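3. Wood Tables and Patterned Floors in Rented Homes

Figure 1. Light orange-tan wood grain over dark green, marble-textured tile with cream diamonds (rendered view).
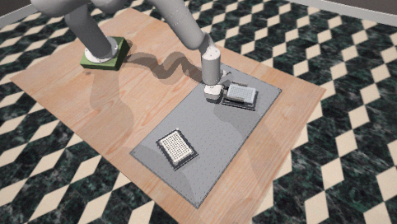 3.1 Background

Most work on household furniture treats the floor as a neutral surface. Tenants do not. In the interviews Meron Asfaw carried out in Kitmont, people who had just moved often talked about the floor before they talked about anything they owned. A landlord chooses the tile, and the tenant then has to live with a table bought for a different room.

Kalniņš and Juška, in their earlier study of secondhand sales in Sullard, found that wood tables were resold more often after a move than chairs or shelves. They put this down to size. We agree that size matters, but their sales records did not include the kind of floor in the new home, so the effect of a color or pattern clash could not be tested. A pairing such as the one in Figure 1, where a warm wood with long, curving grain meets a dark floor with a strong repeating shape, would have been entered in their records only as "table, wood."

3.2 Sample and Procedure

We used the Ramanauskas housing survey, which reached around 2,000 renting households in Kitmont and Jarnlow. Households were asked to take part in a follow-up if they had moved with at least one wood table and if the new kitchen or dining area had a tile or stone floor. Of those who qualified, 89 completed the follow-up.

Each visit took 30 minutes. The interviewer asked where the table had stood in the last home, where it stood now, and whether the household had changed anything about it or about the floor under it. Rugs, mats and tablecloths were recorded as changes. Repairs were not, unless the color of the wood was altered. Līga Zariņš coded the answers and Deividas Kļaviņa coded them again without seeing her results. Where they differed, the answer was left out of the counts in Section 4 and kept for the discussion.

3.3 Limits of the Sample

Jarnlow has a large number of older buildings in which the original tile has been kept, and plain floors are therefore less common in our data than in the region as a whole. The follow-up also missed households that had sold the table before we reached them. We tried to contact these households by mail and received 20 replies, most of them too short to code. They are listed in the appendix but do not enter the analysis.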